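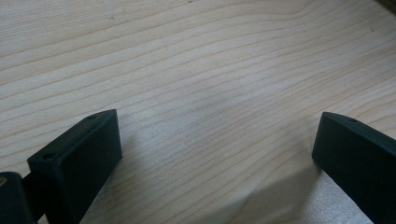 Light wood with the grain running across, one of the surfaces at Tokum.

Visit to the Tokum table workshop
March 28, 2018

I wanted to see this workshop since November, when a colleague bought a table from there and we all put our hands on it during lunch. The open day was announced on the Tokum page only one week before, so I had to change my shift, but it was possible. The bus goes to the old sawmill road and then you walk 693 meters. I know this number because it is painted on a board at the bus stop, with an arrow.

The door opened at 9. We were divided in 2 groups, and mine started from the end, in the finishing room, and went back to the raw boards. I think it was a lucky order. When you see the ready surface first, you look at the rough wood in a different way later.

The tables they make are simple. There is one model called Bravo, for kitchens, and a longer one called Stiler, which is made mostly for offices and schools. Both have a plain flat top and straight legs. The guide told us that they use spruce for the Bravo and pine for the Stiler, and that customers very often ask for the opposite. To me the two woods looked almost the same from a distance. Near the window I could see that the pine was a little warmer in color, but I would not bet money on it.

What I liked most was the talk about grain. In the catalog all the tops look equal, and in the workshop no two are. On pale wood the lines are only a bit darker than the rest, so you must look from low, almost with your cheek on the table, and then they come out very well. In one place they go nearly straight, and then they bend together in a wide curve like lines on a map of hills. The guide said that this depends on how the board was cut from the log. If the saw passes near the middle you get straight lines, and if it passes closer to the outside you get the arcs. They try to put the arcs where people will see them.

Somebody in my group asked about small dark dots in the wood, and if such a board is thrown away. No, it is not. A tiny dot stays. A loose knot is cut out, and the short pieces go to another shelf, where they wait to become drawer bottoms.

The finishing room was quieter than I expected. They sand by machine first and then by hand, always along the grain. We were allowed to try on a waste piece. I pressed too strong and the guide asked me to hold the paper like I hold a bar of soap. After that it went better, but my corner was still not nice. The last paper is so fine that you feel more warmth than scratching.

For the coating there are two possibilities. You can order hard wax oil, which leaves the wood matte, or you can take the top without anything and treat it at home. There is no shiny varnish in the price list. I asked why, and the answer was that a shiny top shows every cup and every finger, and the customers call to complain. The matte one must be oiled again from time to time, and they give you a small tin and a cloth with the table.

Then we passed through the gluing room, which smelled a little sour, and came to the board store. The boards lie with thin sticks between them so that air can pass. In the rack there was place for 4,000 boards, said the sign, but a good part of the rack was empty on the day when I was there. The spring delivery was late because of the roads. It was cold in the store and our group did not stay long.

After the tour there was coffee and a sweet bread with poppy seeds in the canteen, which has the name Trokuvari. I asked what it means and got two different explanations, so I will not repeat any of them. The canteen tables are from their own production and quite old already. They became darker, more like honey, and on some you can see rings from glasses. I found them more beautiful than the new ones.

Some practical things for those who want to go. Wear closed shoes, they do not let you in with open ones. The tour is free, but you must write your name in the book at the entrance. It is possible to buy offcuts by weight in the small shop next to the gate, only with cash. I took three pieces for shelves and carried them home in the bus, and it was not comfortable.

The next open day is planned for November. They told us they will also show how the legs are made, which we missed because the machine was under repair.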